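Hallatside Bench Kit for Example Collection
Product page, laboratory series

Overview

The Bench Kit is a ready set for teams who want to teach a robot the small work of a laboratory. It contains the gripper, the two cameras, the recording box and the software Rillia, which keeps all the streams together. Glassware, pipettes and stands are not in the kit. We think it is better that you use the same ones your people use every day, so the examples look like your laboratory and not like ours.

One person guides the arm by hand controller and performs the task from start to finish. Rillia saves each run as one example, with both camera views, the position of the arm, the opening of the fingers and a short text written by the operator. Later the examples can be exported for training with your own learning code.

What is included

Two-finger gripper with flat finger pads
Wrist camera with short cable
Chest camera with harness, sizes S to XL
Recording box, storage for 400 hours
Foot pedal for start, stop and discard
Rillia software, one license for 6 operators

The arm is sold separately. Please see the list of supported arms before you order, or ask us.

The two views

The chest camera gives the wide view. It shows where the objects are on the bench and how the gripper comes near to them. The wrist camera gives the close view, and it is the more important one when the fingers must close on something thin. Both are recorded at 50 frames per second with one common clock.

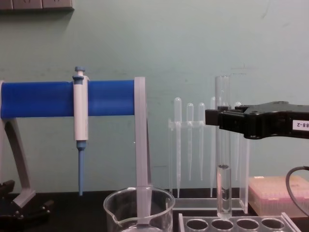
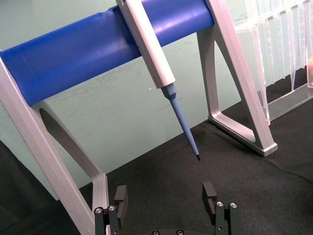 Bench with hanging pipette and blue bar: chest camera first, wrist camera second.

Transparent objects

Many customers ask about clear glass and clear plastic. These are difficult for every camera, and we do not promise that your model will learn them quickly. Our advice is to collect more examples with such objects, to change their place between runs, and to keep the room light the same during one session. Do not remove the difficult runs from the set. Use the label "hard" in Rillia, and then you can decide later how much weight they get.

If the operator makes an error, press the pedal two times. The run is moved to a separate folder and it is not deleted. Some teams use these runs to teach recovery.

Setup

First installation takes one afternoon. The camera check must be repeated when the wrist camera was taken off or when the gripper was changed. Rillia opens the check page by itself after each new start.

The finger pads can be changed with the small key in the box. Please do not clean them with acetone.

Delivery and warranty

Delivery time: 18 working days
Warranty: 2 years, finger pads excluded
Spare pads: sold in sets, article name Clendomum
Training for operators: online, in English

For a quotation, write to the sales desk and tell us your arm model and the number of operators.

Page updated Aug 2, 2026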